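Ticket 2501 - Can't sign in to Bukell online, save files won't sync
Opened 31 Jan 2025
Product: Garkby handheld, Bukell online account
Status: Open, waiting on customer

Hi again! I know the form says to keep it short but I've been at this for a while now, so I'm just going to put everything down and you can skip whatever you don't need.

My Garkby won't sign in to Bukell. It worked fine all through December, then I changed my password on the website (you sent that email telling everyone to) and ever since then the handheld gives me error 23 as soon as it gets to "Checking account." The website takes the new password with no trouble. So does the phone app. It's only the Garkby that's unhappy.

What I've tried so far:

Restarted the handheld, the full kind where you hold the power button down. Same error.

Forgot the Wi-Fi network and joined it again. It connects, and the store page even loads, but the minute I press Sign In I get 23 again.

Turned off two-step login on the website, tried again, turned it back on. No change, except I now have 3 text messages with codes in them and no screen on the Garkby to type them into.

Tried my phone's hotspot in place of the home router. Same thing, so I really don't think it's my internet.

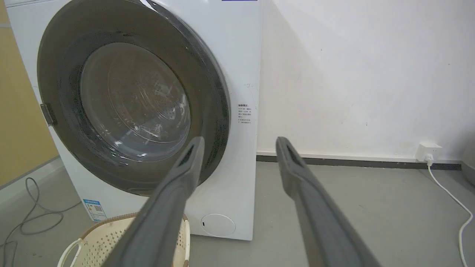

The part that worries me is the saves. I've put about 2000 hours into Jondenano and my last cloud backup is from December, before the password change. Everything after that lives only on the handheld. Your help page says to remove the account from the device and add it back, and then in small print it says local saves "may be removed" when you do that. May be? I'd love a yes or a no on that one before I press anything!

Update, same evening: I found the log option under System > Network > Details (nice hiding place, by the way). The last lines say:

account token found
account token expired
refresh refused, code 23

I'm no expert, but that sounds to me like it's still holding on to the old login and never asks me for the new one. Is there a way to clear just the token and leave the saves alone?

Second update: somebody on the Hviid forum had the same code and said support reset it from your end, and they didn't have to remove the account at all. Could you try that for me first? I've left the handheld plugged in and switched on, and I haven't deleted anything.

Reply by email is fine, or right here on the ticket - I check both. Thanks a lot!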